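Budgeting a two-arm grocery handling cell — what did you leave out?

Forum: Small Automation > Purchasing and Planning

wthaler
Putting together a capital request for a second bimanual cell at our Humstead site. Task is produce in plastic shopping bags: grasp bag, lift, transfer contents to basket. Arms and controllers are quoted. I have 12 lines on the sheet and I'm sure I'm missing some. The line I have least confidence in is end-of-arm tooling and spares. Wrist view from the existing cell for reference.

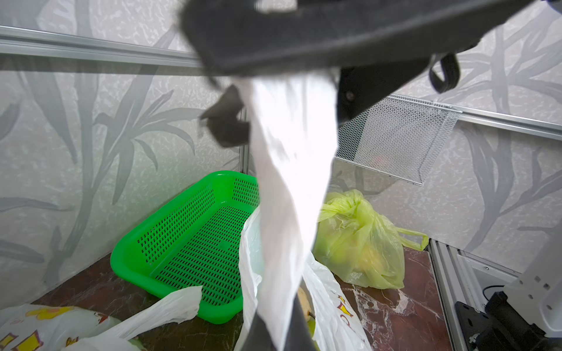
Finger wear is what I'm trying to put a number on. The vendor quote includes one set per gripper and nothing else. With thin film the fingers have to close on almost no thickness, and a bag that bunches into a long narrow twist under the gripper the way this white one does puts the whole load on a small patch of pad. I'm carrying two spare sets per arm. Is that low?

Waltraud Thaler

padwear_mike
Low. We go through pads faster on bags than on cartons, and the lead time is worse than the price. Ayala quoted us 12 weeks on the molded ones last spring. Buy four sets per arm up front and put the reorder in as operating expense, or you will be explaining a stopped cell in March over a part that costs less than lunch.

k_orlov
Disagree with four. You don't have cycle data from the new site. Buy two, log cycles per pad change for the first quarter, then set the reorder point. Stocking up front means you own a shelf of the wrong durometer when somebody changes the bag supplier.

padwear_mike
Fine if your lead time is days. Ours isn't.

wthaler
Pad life on the current cell was 600 cycles before slip got noticeable, but that was one operator's call with no force logging. I wouldn't plan on it.

k_orlov
Then log it. Cheapest line on your sheet.

benchrail
What are you doing for the enclosure? People forget the frame every time. We got extrusion from Widia cut to length and still spent two days squaring it. Put labor against that.

wthaler
Same layout as cell one. Both arms on a common rail along the front, extrusion frame, wall panels, stone top. Overview:

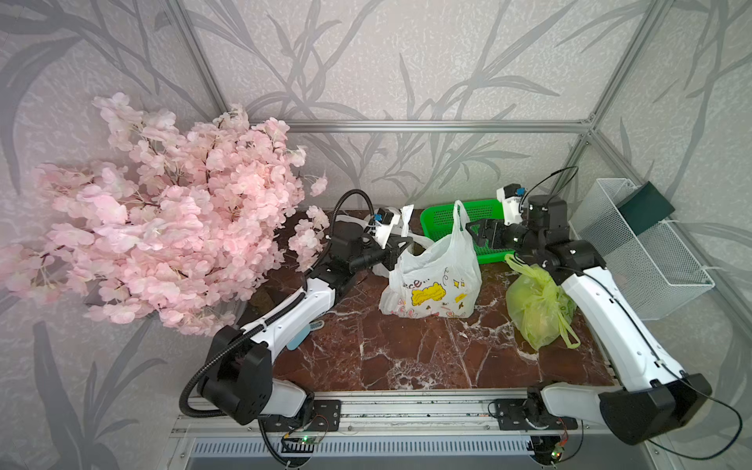

Cell one, both arms over the table. White bag between them, green basket behind it.

The frame is on the sheet as material only. I'll add labor.

benchrail
Thanks. Couple of things from that view. The corrugated conduit on the left arm loops over from the base to the wrist, so price conduit and clips as a consumable too. And the cameras at the wrists: are those included in the arm quote or separate? On ours they were separate, and so were the cables.

wthaler
Separate. Vastudis quoted the camera package at 454 per arm, cables excluded. I had missed the cables.

padwear_mike
Buy spare camera cables. A cable going to a moving wrist is a wear part, same as the pads.

tilde_op
Different question. Why marble for the top? Weight alone has to affect your shipping line, and you could get an aluminum plate with a tapped grid for fixturing.

wthaler
Cell two needs to match cell one visually or we can't reuse the training data without more collection. Collection hours cost more than the stone. Same argument for the wallpaper — it's on the sheet, yes.

tilde_op
I'd test that before paying for it. If the policy breaks on a different tabletop, you want to find out in the budget phase. Borrow a plate and lay it over the top for an afternoon.

k_orlov
Agree with tilde on the test. Don't agree it changes the order. Match the cell first, vary it later.

benchrail
Also add props. Bags, produce, baskets. Produce spoils, so it's a recurring line and purchasing will ask why there are pears on a robotics account.

wthaler
It's under consumables now, with the bags. Revised sheet: three spare pad sets per arm, cycle logging, camera cables plus one spare each, conduit and clips, frame labor, props monthly. Tabletop test goes ahead of the stone order. I'll post the pad numbers when I have a quarter of them.

padwear_mike
Three is a compromise that satisfies no one, but it beats two. Check the mounting screws come with the pads. Ours didn't.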